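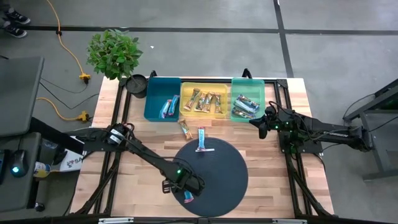 *The Peklow cell with both arms powered and three bins set along the back of the table.*

The **Peklow cell** is a two-armed sorting table at the Anddale workshop, used for moving packaged snacks between a round mat and three open bins. It takes its name from the street where its first frame was bolted together, and people who work with it mostly just call it "the table." This article covers how the cell is set up and looked after from one day to the next, a subject that has gathered a good deal of local custom over the years (some of it sensible, some of it plain habit, and most of it worth knowing before you pick up a hex key).

## Layout

The working surface is a wooden top held in a black aluminum extrusion frame. One arm reaches in from each side, and the bins stand in a row at the back. A round dark mat goes toward the front, where both grippers can get to it comfortably. Power comes across the floor on yellow extension cords, and it pays to glance down at them before walking around the left side with your hands full.

## Opening routine

The day starts with the arms off. Both are folded by hand into a resting pose, the clamps on the base plates are tried with a firm push, and the cables are followed from one end to the other with the fingers. A cable that feels tight at the wrist will only feel tighter once the arm begins to swing! Leave a generous loop there, and check it again after the first few moves.

Next come the bins. They are pushed up against one another, long sides touching, and the gripper is lowered over each in turn at slow speed to see that the fingers clear the rims. If one catches, the bin is shifted and the pass is done over. The saved position is left alone until the other two bins have been tried as well.
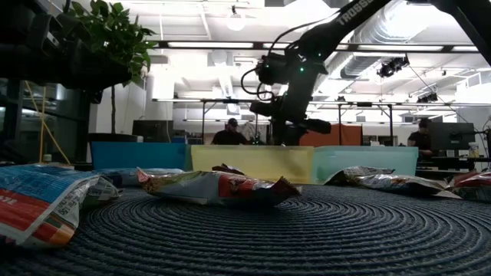

By **Kirsten Zacharias**, with notes from Sheldon Fehr

## Loading the mat

Packages are laid down in a loose row, without much fuss over which way they face. Large crinkly bags and small bars ask rather different things of a gripper, and a setup that has only been tried on bars tends to come apart on the first big bag. Fehr's rule is to run 9 packages of mixed size before calling the cell ready, and to start again from the first if any of them slips.

## Regular care

Finger pads are wiped down each morning and changed after 500 picks, or sooner if they have gone shiny. Joint bolts are checked every February along with the frame brackets, a slow and rather pleasant job that fills about 7 hours with two people sharing it. The mat is lifted and shaken out, and the ridges get a soft brush, as crumbs from a split wrapper settle down in there and stay.

## Common repairs

The most frequent complaint is a gripper that closes unevenly. The usual cure is to take off both fingers, clean the slides, and put everything back with the screws only lightly snugged until the fingers meet. The Peng notebook, kept in the drawer by the workbench, lists 308 repairs of all kinds, and this one fills page after page in several people's handwriting.

Drift in the home position comes second. The arm is powered down and settled by hand, then homed again with the mat clear. Should the error return the same day, the base clamp is the first place to look, followed by the wrist cable.

## See also

- Itau bench
- Finger pad replacement
- Anddale workshop floor rules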